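Training a robot to find its way through a home, without a home. Elínborg Þórarinsdóttir's team at Brirero does it all in simulation — teal walls, wood floors, doors to get past. The method, called Tevus, gives the agent a room name and nothing else. No map.

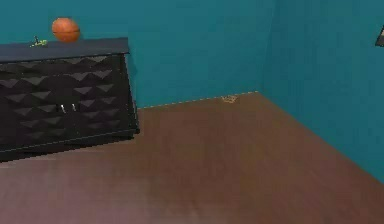
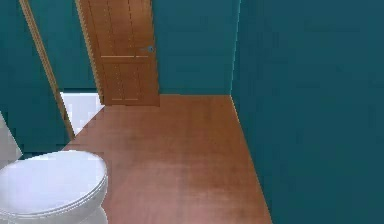
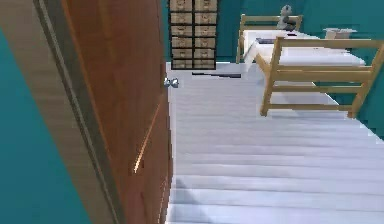
Results so far: 19 wins in 23 runs, up from 7 with the old planner. Doorways were the sore spot all thru September. "It would just stop at the threshold," says Grímur Dalsgaard, who wrote most of the memory module. Fix was dull — keep a few older views, compare, move on. Training time went up, wich he doesnt love. Real-house tests come next, in four homes.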